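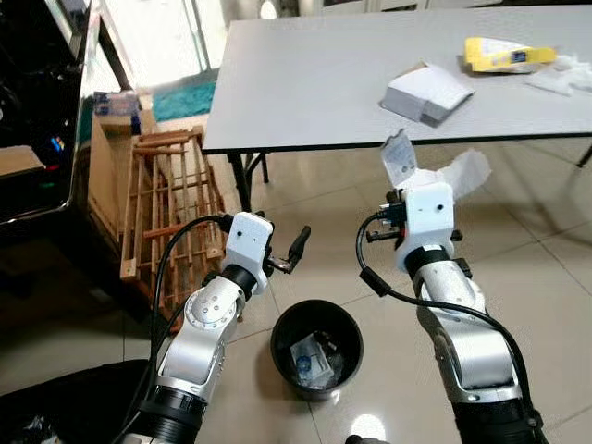

去看机器人收垃圾:Kulatow开放日流水账

2026-08-02 发在:出门看看

先交代一下,我不是搞技术的,我就是一个特别讨厌做家务的人。家里扫地机换到第三台,洗碗机用了好几年,每次别人问我最想要什么礼物,我都说想要一个会倒垃圾、会擦桌子、会把快递盒子拆了压扁拿下楼的东西。所以五月份看到Kulatow要办开放日,报名页上写着“来看机器做家务”,我手比脑子快,当场就填了表。

名额是100个,分上午下午两批。我排在下午那批,前面还有一段候补,差点没轮上。报名不要钱,但是要押金,到场签到以后退。这一点我挺喜欢的,省得有人占了名额又不来。

路上就不细说了,反正是地铁坐到底再转公交,下车走一段没有树荫的路,晒得我怀疑人生。门口连个像样的招牌都没有,就玻璃门上贴了一张纸,我在外面绕了两圈才敢推门。进去以后冷气一吹,人活过来了!签到台给每人发一张贴纸和一瓶水,还有一张参观路线图。路线图画得很潦草,洗手间标错了位置,后面有好几个人跟我一样走到了储物间门口。

参观一共4站。第一站是听介绍,第二站看厨房台面,第三站看收拾房间,第四站看店里的活儿,就是补货、理货那一类。每一站有讲解,讲完可以提问,时间卡得比较紧。

第一站我走神了一半。讲解的内容大概是他们怎么挑任务,为什么先做收拾东西,后做洗东西。有一句我记下来了:家里的活最难的地方在于每家都不一样,同一家今天跟昨天也不一样。工厂里零件来的位置是固定的,盒子朝哪边都有规矩。家里呢?快递袋子撕开以后什么形状都有,今天扔在桌上,明天掉到沙发缝里。我旁边一位阿姨听到这里使劲点头,说她儿子的袜子也是这样。

第二站厨房台面,演示的那套系统叫Vumum。说句公道话,擦台面擦得不错,来来回回很有耐心,比我强。可是台面上一放东西它就犹豫,要先把东西挪开,擦完再挪回来,挪回来的位置跟原来差了一截。有观众问能不能擦灶台上的油,讲解说今天不演示这个。大家都笑了,因为都懂。灶台那层油,我自己都得泡半天才下得去手。

然后就是我最期待的第三站,收拾房间。

这一站布置得很像谁家里刚拆完快递没管的样子。地上是米黄色的瓷砖,一张浅灰色的长桌,桌上斜着放了白色的盒子,还有黄色的包装。旁边立着一个木条架子,地上一个圆圆的黑垃圾桶。就这么点东西,我一看就觉得亲切,我家玄关常年就是这个状态,区别是我家的桶通常已经满了。

任务说起来特别简单:把垃圾拿起来,放进桶里。我三岁的外甥女就会(虽然她更喜欢从桶里往外拿)。但是你站在那儿看两只机械臂做这件事,会突然意识到这里面有多少个小步骤。先得知道哪个是垃圾。再得知道从哪儿下手。纸包装皱成一团,看着有一大坨,夹子一合就瘪下去了,夹在边上和夹在中间又是两回事。夹住以后还得挪到桶的上方,对准那个口,再松开。我们人做这个根本不过脑子,有时候眼睛都不看,隔着两米就扔过去了(然后没扔进,然后再弯腰捡,算我没说)。

我特别注意看夹纸的时候。两根细细的手指头捏着一团白纸,撕开的边翘得老高,我在外面替它捏一把汗。纸这种东西,捏轻了怕掉,捏重了倒也没关系,反正是垃圾。后来我想,这大概就是拿垃圾来练手的好处吧,捏坏了没人心疼。要是换成鸡蛋,我估计全场都不敢喘气。
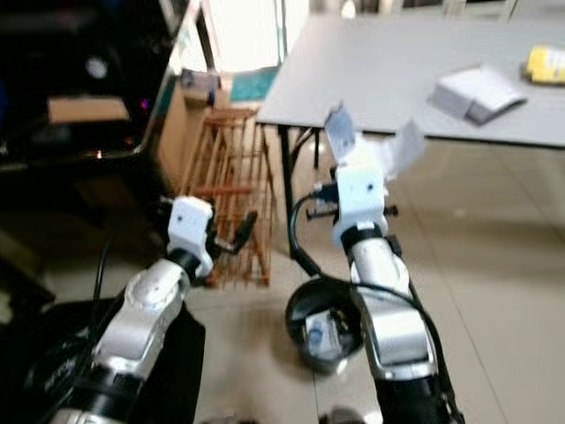

速度嘛,慢。我得老实讲,比我妈慢得多,比我慢一点。不过我对慢这件事的看法,在现场有了点变化。一开始站着看,心里一直在喊快点快点,手都痒,恨不得跨过线去帮忙。看久了反而平静下来,有点像看别人钓鱼。再一想,要是我上班的时候它在家里慢慢弄,弄一下午我也不介意啊,我又不在旁边盯着。扫地机刚买回来那阵子我也天天蹲在地上看它绕圈,嫌它笨,现在谁还管它走哪条路线呢。

提问环节我举手了,问的是:桶满了怎么办?讲解愣了一下,说这个问题很好,目前由人来换袋子。我追问,那套新袋子呢?也是人。所以目前的分工就是,机器负责把垃圾放进桶,我负责把袋子扎起来、拎下楼、分类、再套一个新袋子。听上去最累最臭的那几步还是我的……现场又是一阵笑,我也笑,但是心里有点凉。

还有一位大哥问得更细,问它认不认得半空的盒子。比如盒子里还剩一块饼干,算不算垃圾?讲解的回答我觉得挺诚恳,说这种事情在不同人家里答案不一样,所以不想让机器自己拿主意,宁可先放一边让人来定。这个我完全赞成。我爸有一抽屉的旧包装盒,谁敢扔他跟谁急,真来一台手脚勤快的机器给他清空了,家里要出大事的。

第三站旁边的墙上贴了张记录表,写着这个月练习收拾桌面的次数,2598次。我拍下来发给了朋友,朋友回我:你这辈子擦过这么多次桌子吗?没有。我连零头都没有。

第四站看店里的活儿,两套东西放在一起比,一套叫Cavalcanti,一套叫Zamano。前一套负责把货从箱子里拿出来摆到货架上,后一套负责在货架前面找放错的东西。我以前在超市打过一个暑假的工,对这块很有发言权!摆货最烦的是两件事,一个是往里推的时候后排会倒,一个是软包装立不住。Cavalcanti摆硬盒子摆得相当整齐,每一盒正面朝外,边对边,店长看了要流泪的那种整齐。换成袋装的薯片就不行了,摆一包歪一包,它还会回头去扶,扶起来又歪。我当年也是这么扶的,特别有共鸣。

Zamano那边反而让我意外,它干的活看起来最不起眼,就是在货架前面走一遍,把放错的东西标出来。演示的时候工作人员请观众随便去捣乱,有人把洗发水塞进了饼干里,有人把一瓶酱油转了个方向。洗发水它马上找到了,酱油没管。有个小朋友把自己的贴纸贴在了货架边上,它也没管,小朋友很失望。

听讲解说,那个货架上一共有436种商品,全部认过一遍。认东西这块看来进步是真的快,卡住的主要还是手。我回家路上一直在琢磨这个,眼睛好使了,脑子也差不多了,手还差一口气。人的手到底怎么长的,湿的滑的软的硬的,摸一下就知道该用多大劲,早上迷迷糊糊都能把牙膏挤出来。

出来以后在休息区喝了杯咖啡(人做的,排队排了好久,这个倒是很需要自动化一下)。跟同桌的几个人聊,有带爸妈来的,有开小店的,还有一个学护理的学生。开店的那位算得很清楚,说晚上关门以后理货这一段如果能交出去,哪怕慢,也值,反正夜里没有客人。护理的学生关心的是能不能给行动不方便的老人捡掉在地上的东西。我以前没往这方面想过。对我来说弯腰捡个纸团是懒得动,对有的人来说就是真的弯不下去。这样一想,一个动作慢吞吞的、只会捡东西扔进桶里的机器,放到合适的人家里,用处可能比我以为的大得多。

再说几条实用的,给打算去下一场的朋友:

穿舒服的鞋,四站全程站着,几乎没有椅子,第一站后排有几张,先到先得。
第三站往左边站,右边容易被前面的人挡住,我换过一次位置才看清桶口。
提问尽量问具体的。问“什么时候能买到”只会得到一个微笑,问“桶满了怎么办”反而能聊很久。
带小孩的话直接奔第四站,可以动手捣乱,前三站只能看。
附近没什么吃的,路口有一家面馆,牛肉面偏咸,凉菜可以。
押金记得当场退,我差点忘了,走到公交站又折回去的。

至于它们到底能不能干家务,我自己的打分是这样:把东西收进桶里,能,慢;擦空的台面,能;摆硬盒子,能,而且比我摆得好看;摆软包装,还不行;换垃圾袋、擦油、拆快递,今天都没看到,先不打分。拆快递这项我真的很想看,胶带那个东西,我每次都是拿钥匙划的,不知道它会怎么弄。

讲解提过一嘴,下一次开放日可能会加叠衣服。我已经把报名提醒打开了,家里那堆衣服也先不叠了,等看完再说。

晚上到家,玄关的纸盒还堆在老地方。我站着看了一会儿,自己蹲下去收了,边收边数步骤,数到一半觉得腰酸,剩下两个留到第二天。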